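# About Tokero

Tokero runs parenting courses and home visits for families with children under 10. 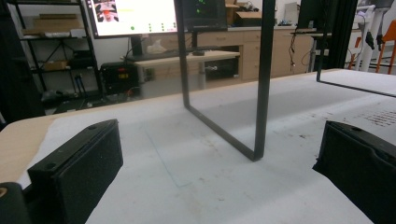 *Glass panel in a dark metal frame, on a padded sheet.*

Imogen Parsons and Randa Najjar started Tokero after meeting at a school pickup line and finding they had the same complaint: most parenting advice assumed one adult at home all day. Our first course ran in Randa's living room with four parents and a lot of interruptions.

We now work with some 175 families a year. Courses last 16 weeks and cover sleep, mealtimes, sibling fights, chores, screens and money. Groups meet in the evening, and supper is included – kids eat with us.

Home visits are handled by Hussam Awwad and Lama Daher. A visit takes two hours, usually at the time of day that gives you the most trouble. You get written notes within a week and a follow-up call a month later.

We don't diagnose children or give medical advice. If you need a pediatrician or a therapist, we can help you look for one.

Fees depend on household income. Ask Ziad Abu Hammour in the office for the current rates – he also keeps the waiting list for the fall groups, which opens in August.

The office is in Suite 3804 of the Stalten Building. Please use the side entrance if you have a stroller.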